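Tundeo adds chauffeur-driven cars at Steltumstead

19 May 2025 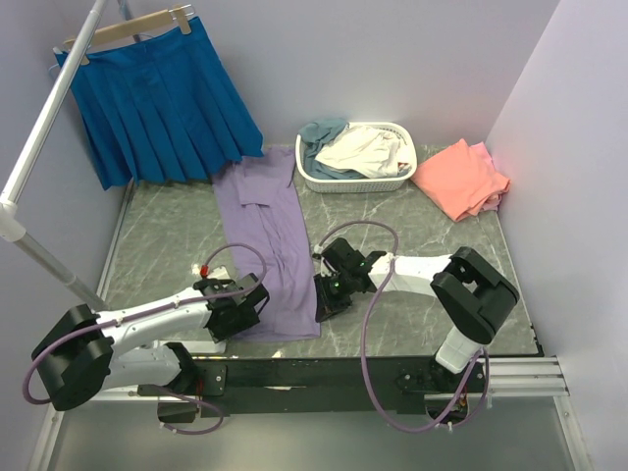 Car hire firm Tundeo will offer chauffeur-driven cars from its Steltumstead depot from July, alongside its existing self-drive hire. Customers will be able to book a car and driver for weddings, airport runs and business travel within 30 miles of the town. Longer trips will be priced on request.

The service starts with 2 saloons and an eight-seat people carrier, all bought new this spring. Bookings are for a minimum of three hours and cost from £160, including fuel and waiting time. Parking and tolls are charged at cost.

"We were turning away wedding bookings most weeks last summer," said Regula Imhof, depot manager. "People wanted the car but they didn't want to drive it themselves, and we had to send them elsewhere."

Esmaeil Mazandarani has joined the company to run the driver team. He previously managed private hire bookings at Cunano.

Drivers will be employed directly by Tundeo. Child seats can be fitted if requested when booking, and one of the saloons has room for a folded wheelchair in the boot.

Self-drive customers are not affected. Opening hours at the depot stay the same, and existing account holders can add chauffeur bookings to their monthly invoice.

Bookings open today by phone or at the depot desk.

Press contact: Waltraud Hollenstein, Tundeo, Steltumstead

We use cookies to improve your visit to our site. Accept all | Manage settings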